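Buy the table before the arm

Every spring the same kind of spreadsheet lands on my desk. One line says "robot arm" and takes up nearly the whole budget. Under it comes "gripper", then "laptop", and at the bottom, in a row somebody plainly added late, "misc. bench items". I have been reading these requests at Stemutden for long enough to know which row will cause trouble by June, and it is always the last one.

My view is simple. A small lab or workshop planning its first robot cell should work out the surface, the tool on the end and the things to be moved before it asks for quotes on the arm. Most people do it the other way round, and I did too.

What the first order taught us

When we set up our first bench, Dougal Tosh and I spent four months comparing arms. We had a shortlist, a scoring sheet and two demonstration visits from Shearer. We gave the table one afternoon. We bought a desk on the grounds that it was in stock, and the desk flexed. Each time the arm stopped quickly the whole surface moved a little, and each time somebody leaned on a corner the calibration had to be done again.

Kenna Lamont kept a log of lost time that year. Out of 109 sessions, 72 had some delay written against them. Only 11 of those were put down to the arm or its controller. The rest were parts that had rolled away, a surface that had shifted, cables, lighting, and a missing spare for something that cost less than lunch. I don't claim our log speaks for everyone, but it did change how we write a budget.

The dull things are cheap, so get plenty

We now plan for a fixed base plate with a regular grid of holes, and a separate work surface that sits on top of it. The two do different jobs. The plate is for fixing things down and it should never move. The surface on top is what the tool touches, and it will get scratched and dented, so it ought to be something you can lift off and replace without a purchase order.

Donnie Cowie argued for buying a purpose-made mat from Urora. It was a decent product, and I still think the money was better spent on three boards and a box of blocks. A printed block can be reprinted overnight in whatever shape the next task needs. Print twice as many as you think you want — they disappear.

The tool on the end deserves the same treatment. Suppliers like to show a two-finger gripper because it looks capable, and it may well be what you need. But if the task is pushing things across a flat surface, a plain rounded finger will do it. It has nothing to pinch and nothing to jam. Sorcha Gillies priced a powered gripper against a plain cylinder for one of our pushing tasks, and the difference paid for all our spare surfaces.
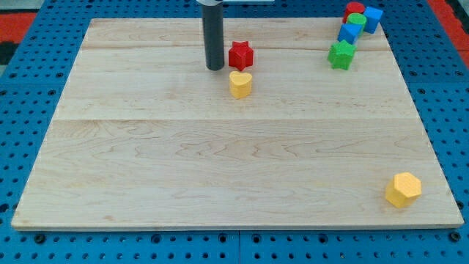
What a sensible request looks like

If I were writing one today, I would start with a paragraph on the task. Coloured blocks pushed about on a maple-coloured board, with a single grey finger above it and a blue pegboard underneath, is a complete description of a piece of work. From that you can say how far the arm has to reach, how much weight it has to carry (almost none) and how precise it has to be. Quite often the answer is a smaller arm than the one on the shortlist.

Then I would list the bench, the plate, the surfaces, the blocks and the end tool, with quantities and spares. The arm would come after that. We keep £200 back for things we failed to think of, and it has been spent every year so far.

I would also put down hours. Kenna Tosh, who manages our bookings, asks for a week of setting up before anyone is allowed to promise results, and I used to think that was too cautious. Setting up is part of the cost, and a request that leaves it out is asking someone else to pay for it.

The usual objection

People tell me that arms are what funders understand, and that a bid which opens with a table will look unambitious. There is something in this. Our own bid to Wamen went back twice before anyone accepted the bench costs, and the second time we were asked whether we had a desk we could use.

We said we did, and attached Kenna Lamont's log. The bench was approved the following month, with one board fewer than we had asked for.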